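Evening, after dinner

I told myself in October that I would write in this diary every night, and then I missed so many nights that I am ashamed to look at the earlier pages. Tonight I have a real reason to write. The Pruvum set came.

It is the second series of the Drorus figures. I have collected toys for many years, but I never waited for one line with so little patience. The first series I bought late, from other collectors, and I paid too much for it. This time I ordered on the first morning, before work, with my coffee in one hand. There are 2,000 sets in this edition and mine has the number 43 on the bottom of the box. I don't know why the number makes me happy. It is a low number and I like it.

Now the figures. The captain is very good. In the first series his face looked like the face of a man at the dentist, and the paint of the eyebrows was too high. They corrected this. The knees bend well and he can sit. The queen is a little smaller than I expected, and her cape is hard plastic when I was hoping for cloth. I put her next to the old queen and the new one comes only to her shoulder, so they cannot stand together as sisters, and in the story they are sisters. I will write to the company about it, politely.

The worst thing is that there is no Javis. Javis is the mechanical servant who repairs the ship, and for me he is the heart of the whole film. On the back of the box they show his shadow behind the others, and you believe he is inside. He is not inside. He is sold only with the exclusive set from the Barros stores, and the nearest Barros is 200 kilometers from my apartment. I called them at lunch. The lady was kind but she said they don't send by mail. 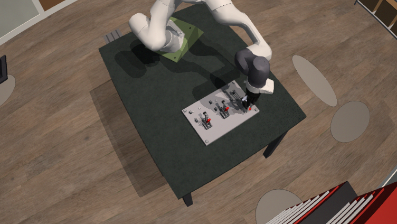
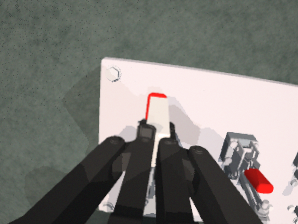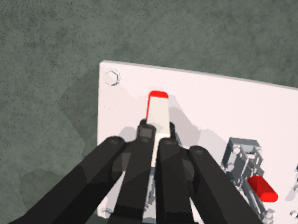
Later, almost midnight

I could not sleep, so I called Hélder Quintela, who never sleeps either. He already knew about Javis. He was angry for both of us, and he used some words that I will not put here. He says the companies do this on purpose so that we drive from store to store like bees. I said that of course they do it on purpose, and that we also drive on purpose. He laughed at that, and then he asked me if I have space in my car.

So it is possible that we go together. Hélder wants two pieces, one to open and one to keep closed. I want one. I opened all my figures from the beginning and I never regretted it, even when Sérgio Moreira showed me the price of a closed captain from the first series. Sérgio keeps everything closed, in plastic covers, in a dark closet. When I visit him he brings a box to the table and we look at it through the window of the package, and after that he brings it back to the closet. I respect it, but I couldn't live like this.

I must measure the shelf before we go. With the new set the second shelf is full and the third one has the books. If Javis has the same size as in the catalog, he will need the corner where the lamp stands now. Maybe I can move the first queen up and let the new one stay lower, with the captain in front of her, and from the door the difference will not be so easy to see.

One more thing, so I don't forget it. The left hand of the pilot was loose in the package. I pushed it in and it holds, but when I turn the wrist it makes a small noise. Hélder says his pilot makes the same noise. There are 3 extra hands in the little bag and tomorrow I will try with the one that is open, without the gun.

I left the box on the kitchen chair. Now I will try again to sleep.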